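Testing Working Dilutions of a Rabbit Polyclonal Antibody by Western Blot and ELISA
Student project report, Skamari teaching laboratory
Ksawery Zawadzka and Edmund Krajewska
2020-07-06

1. Aim
We were given one vial of a rabbit polyclonal antibody against GAPDH, supplied by Drirkico, and asked to find a working dilution for Western blot and for indirect ELISA. The data sheet gives only a wide starting range. We also wanted to know if the antibody keeps its signal after repeated freezing and thawing.

2. Materials
HeLa whole cell lysate was prepared in RIPA buffer with protease inhibitors. Protein was measured by BCA assay and came to 435 micrograms in the pooled sample. Secondary antibody (goat anti-rabbit, HRP conjugated) and chemiluminescent substrate came from Favby. Blocking was done in 5% nonfat milk in TBST.
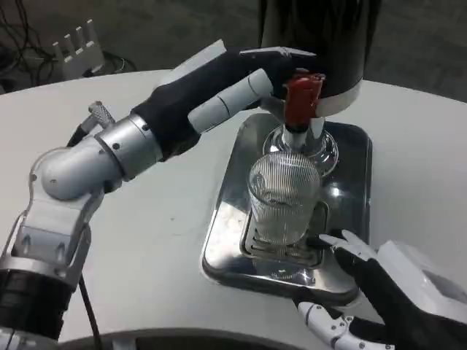 Figure 1. Beverage dispenser with drip tray on a round white table.

3. Western blot
We loaded 12 micrograms of lysate per lane on a 10% gel and transferred to PVDF. The membrane was cut into strips and each strip was incubated overnight at 4 C with one dilution of primary antibody: 1:500, 1:1000, 1:2000, 1:5000 or 1:10000. Strips were washed three times in TBST, incubated with secondary antibody for one hour and exposed together.

All strips showed a band at the expected size, just under 37 kDa. At 1:500 the background was high and a second band appeared near 70 kDa. At 1:5000 the second band was gone and the main band was still strong.
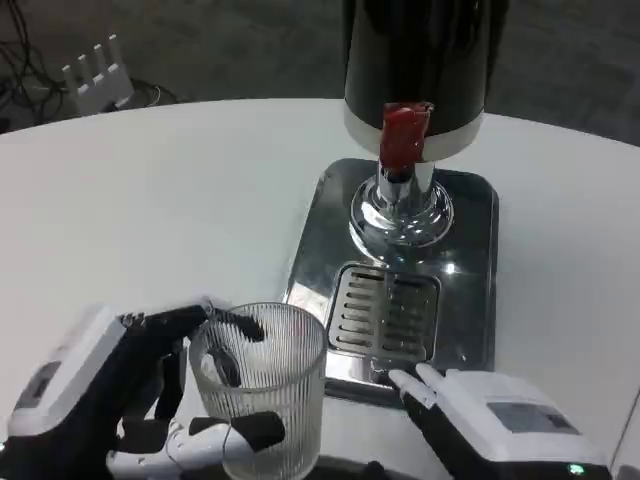
The 1:10000 strip gave a weak band that needed a longer exposure. We repeated the 1:2000 and 1:5000 strips with BSA in place of milk and saw more background at both dilutions.

4. ELISA
Plates were coated with recombinant GAPDH overnight. Each antibody dilution was run in triplicate, with blank wells and a no-primary control. Absorbance was read at 450 nm. The signal leveled off at 1:2000 and stronger, so we took 1:8000 as the working dilution. One plate was left out of the results because Edmund found that the wash step had been skipped on one row.

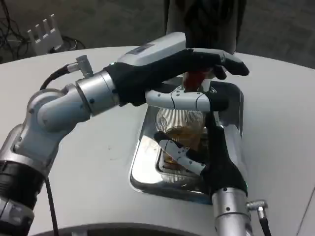 5. Freeze and thaw
Aliquots were frozen at -20 C and thawed up to 3 times. The last aliquot gave 44% of the ELISA signal of the fresh one. We did not test glycerol stocks, which the Bednarek handbook recommends for storage.

6. Open points
Only one lysate was used. The band near 70 kDa was not identified, and a knockdown control would be needed to say if it is specific. Raw absorbance values and uncropped blots are in the appendix.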